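The quote from Grakstead ran to one page and had a single number on it that anyone was going to read: $1,575 per hand-held gripper. Intan Manurung has had it pinned over her desk since September, and she is still not sure what it is a price for.

"It's a price for a gripper," she says. "It is not a price for getting anything done with a gripper. Those are two different budgets, and I only ever get asked to sign the first one."

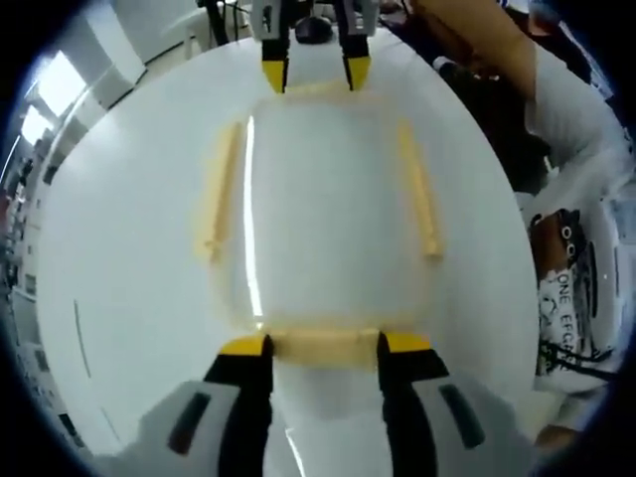

Equipment Planning, Plaltamis Handling Group

Manurung looks after equipment spending for the group. Her colleague Eyvindur Juhl spends most of his day at the white table, working with clear plastic containers, the kind of thing he wants the grippers for. He asked for four sets. She approved one.

"I thought that was stingy," Juhl says. "I still do, a bit. If a single set is down, I'm standing there with nothing."

Manurung doesn't argue with that. What bothers her is how the case for four was made. The supplier's sheet had a payback period on it, and when she asked where the figure came from, she was sent the same sheet again.

"I don't buy on a payback period that can't be explained to me over the phone," she says. "I asked for hours. How long does a set last before the tips need changing? How long does it take to train a person? I got a brochure."
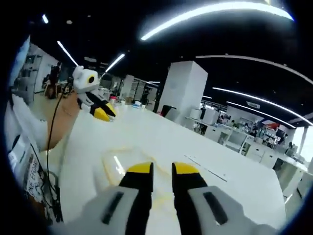
Gripper over the work table, with the benches behind.

She also got a second quote, from Estitz, which came in lower and left out spare fingers, cables and support. Once she had added those back, the gap was mostly gone. Spares and cables alone came to $571 a set.

Juhl thinks people in her job worry too much about the extras. "You buy tips, you buy cables, that's life. I'd take the money for the extras and get moving." He does admit that clear plastic is a fussy thing to work with, and that he would like more time on it before anyone promises a number upstairs.

"He says that now," Manurung says. "In September he was promising numbers."

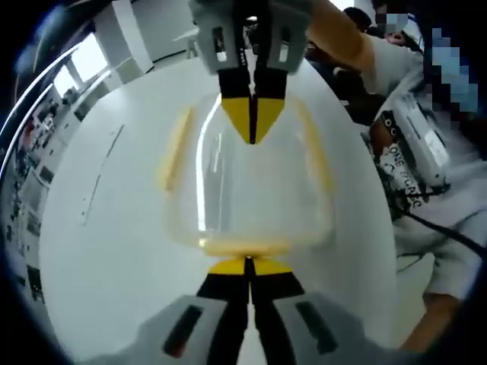
What she wants before signing again

Nine weeks of use on the set they have, written up by the people holding it. A parts log. And a plain answer on what happens to the support contract if Gunawan, the reseller, drops the line.

"I've asked Gunawan twice," she says. "The first answer was that it wouldn't happen. The second answer was a discount."

She is not against automation, she says, and is tired of being asked. Her objection is to planning for it backward, with the hardware ordered first and the job worked out later. She has a storage room that makes the point for her and would rather not list what's in it.
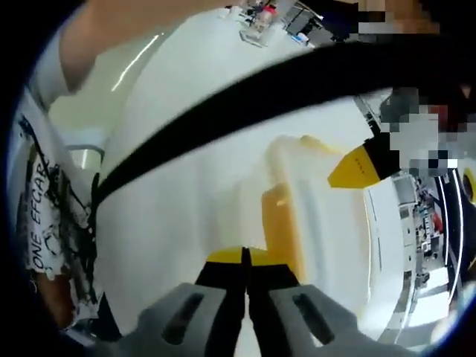

Photo: Plaltamis Handling Group

Juhl has his own complaint, about the calendar. Requests have to be in by Friday, and the write-up she wants won't be done by then. He would like to put in for the other three sets now and cancel if the results are poor.

Manurung laughs at this. "Find me one order in this building that was canceled because the results were poor."

For the moment the request is in as a single line with no amount next to it. Juhl calls that a placeholder. Manurung calls it a blank, and says she will fill it in when she has seen the parts log.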